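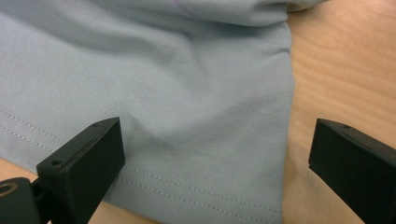 *Pale blue jersey on the wooden table, with a double row of white stitching at the hem.*

Leopold Kofler learned to fold a shirt from his grandmother, who took in laundry in Musstead and charged by the basket. She had a board for it, a plain thing the size of a tea tray, and she would lay the shirt face down, set the board between the shoulders, bring the sides over, slide the board out and flip the whole business in half before you had properly noticed she'd begun. Leopold has the board still. It hangs on a nail in the back room of Haltgate, the secondhand clothing shop he has run for most of his working life, and as far as I could see during the three days I spent there in June, he never takes it down.

"You don't need a board for a T-shirt," he told me on the first morning, when I had already been handed one and was making a mess of it. "You need a table and a bit of patience. A board is for shirts with collars."

I should say that I came to Haltgate as a person who rolls. I have always rolled my T-shirts, a habit I picked up from a roommate in college, and I arrived prepared to defend it. The defense lasted until lunch. Rolling is fine for a suitcase, Leopold allowed, and he is too polite a man to go further than that, but Naveed Dogar, who works the table beside him, took one of my rolls from the pile, shook it open and held it up to the window so that I could see every little crease running across the front. Then he folded it himself and put it on the shelf, and I'm sorry to say it looked very nice there.

The shop gets through 2,000 pieces in a busy month, and a great many of those are T-shirts. They come in bags, mostly, from house clearances and from people who are moving or who have simply had enough of their closets. They are washed, dried and brought to the long table, and that is where the real looking gets done. Seams first, then collar, then hem. A good hem has two rows of stitching running neatly side by side, and Naveed runs his thumb along them the way my father used to run his along the edge of a plank. If the thread has gone, the shirt goes into a box for Noman Tanoli, who mends in the evenings and who prefers, he says, not to be watched doing it.

Jersey is the difficult one. I hadn't known that. I'd have guessed silk, or those big fitted sheets that defeat everybody, but jersey is a knit, and a knit has opinions. It stretches when you pull it and it curls at the edges when you cut it, and a fine one will hold a ripple you put there by accident and show it to every customer who comes by. The thing to do is lay it down and leave your hands off it for a moment. Then smooth from the middle outward with a flat palm – never the fingertips – and only after that do you start to think about folding.

Leopold's way goes like this, and I have written it out because I promised two friends I would. Lay the shirt face down with the collar away from you. Bring one side in toward the center, with the sleeve folded back on itself so it doesn't poke out past the edge. Do the same with the other side. Now take the hem and bring it up to just short of the collar, then fold once more if your shelf is shallow. Turn it over. Whatever is printed on the chest should now be facing you, more or less in the middle, and if it isn't, you can blame the first fold, where most of the trouble starts.

That last fold, the one where cloth goes over cloth, is best left soft. New shops like a sharp crease because it looks fresh out of the box, and Haltgate did it that way for years, with a steam press Leopold bought from a firm called Zileo. The press is now a place to keep the kettle. A soft, rounded fold sits better in a stack, and it doesn't leave a line across somebody's stomach when they put the shirt on.

Aqeel Swati looks after the shelves, and his ideas about them are firm. Stacks of 6 and no higher. Colors go from light to dark, though he admits that the pale blues and grays give him trouble, there being so many shirts that look blue on the table and gray by the door. He carries the doubtful ones back and forth between the two, frowning, and on my second afternoon I watched him move the same shirt four times.

By the third day I could fold one that passed. I know this because Naveed picked it up, looked at both sides, and put it down again without a word. At home that evening I emptied my own drawer onto the kitchen table and started over, and it was past eleven when I got to the last one, an old gray thing with paint on the sleeve, which I folded just the same.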